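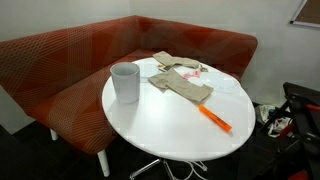
Booth seating in the shared lounges at Judalthorpe
Each lounge has one corner booth and a table, and both are open to all tenants from 7 in the morning. The booths are covered in a patterned fabric that needs a bit more care than the old vinyl benches did. On the orange one, the thin beige lines run across the backrest and the seat front alike, so a scrubbed patch can show up against the pattern. Questions go to Ekene Babalola at the front desk.

Can I book a booth?
Only the one in the Zasby lounge, for up to 4 hours. The others are first come, first served.

Someone left a cup or a cloth on the table. What do I do with it?
Cups go in the tray by the kitchen door. Cloths go in the bin under the sink, used or not, and are washed overnight. Please don't leave them on the seat, where a damp one can mark the fabric.

What can I clean the table with?
A damp cloth and a drop of dish soap. No scouring pads and no bleach – the glossy white tops scratch easily and the scratches hold dirt.

I spilled coffee on the seat. Now what?
Blot it with a dry cloth, then a damp one. Don't rub. Tell the desk the same day, even if the spot seems to have come out. We charge nothing for spills that are reported. A full clean of one booth costs us $171, and we would like to do fewer of them.

Can I move the table?
A little, yes. Lift it by the base with a second person and put it back when you leave. Dragging it catches the carpet.

Are there outlets near the booths?
In Zasby and Chukwu, yes, under the bench. Dillov has none close enough to use without running a cord across the floor, and we don't allow that.

Can I eat there?
Snacks and cold lunches are fine. Hot meals belong in the kitchen.

Can I buy the same fabric?
The supplier sells it at $74 a yard with a minimum order. Ask Ekene for the pattern number.

Who do I tell if a seam or a leg is loose?
The front desk, in person or at extension 800. Please stop using the booth until it has been checked.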